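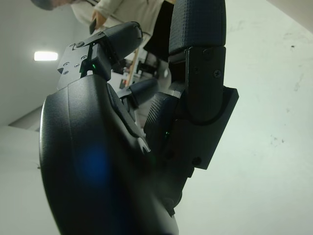

Photo: Lihua Kang, Tovwood

Speaker notes: The Two-Slot Toaster on an Open Table
Deming Cui, Udolico small appliance session, November

Opening. Total time 19 minutes, plus questions. State the scope early: two-slot toasters, side lever, placed on a table instead of a counter against a wall. Four-slot models and toaster ovens are in Lihua's talk. If someone asks about bagel settings, refer them to her.

Slide 2. Placement. Most placement advice assumes a wall behind the appliance and a cabinet above it. On an open table both are gone, which removes the heat problem overhead but leaves the cord exposed. It also means people can approach from every side. Define "front" now and keep to it: for this talk the front is the long side facing the user, and the lever side is named separately. The Skaka handout uses "front" for the lever side. Mention the difference once and move on.

Trays. Keep any tray beside the toaster, never under it. Crumb trays need clearance to slide out, and a raised rim blocks them.

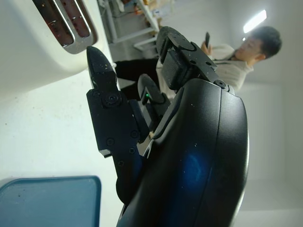
PART B: SLOTS AND ELEMENTS

Point out the metal trim at the slot opening. Trim gets hot before the outer body does, and it is the part fingers meet first when lifting out a short slice. Recommend raising the lever by hand for small pieces. No forks or knives in the slots. Unplug before reaching for anything stuck.

Element check. Switch on with both slots empty and look down at an angle, with the face well back. Both slots should show color. One dark slot usually means a failed element or a single-slice setting left on. Give the group time to find the setting on their own units before explaining it.
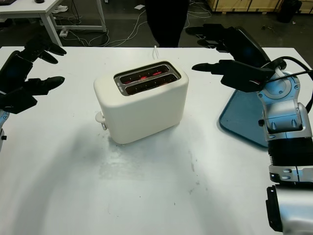

Two-slot toaster with both slots lit, lever at the left.

Read the caption aloud for the back rows. The lever and the smaller gray control sit together low on that side, so leave that end of the table clear. On a crowded table this is the first space to disappear. Plates go on the opposite side.

Survey result, Tovwood kitchens: 91 replies, 11 of which reported a toaster pulled out of position by its cord. Say that these are self-reported and that table height was not recorded.
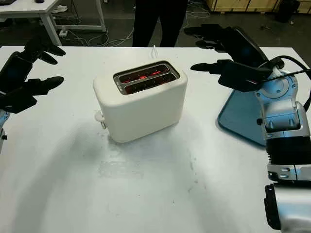 Cord routing comes next. Run it off the back, down the nearest leg, and into an outlet with no slack across the floor. If a power strip cannot be avoided, check its rating against the plate on the toaster. Jiang's wiring notes cover this in more detail; copies are by the door.

Cleaning, if time allows. Unplug, let it cool, empty the crumb tray, wipe the body with a damp cloth. Pale finishes show smudges quickly, and so do white tabletops. No abrasive pads on either.

Questions. Expect one on extension cords and one on covers. Covers go on only when the toaster is cold and unplugged.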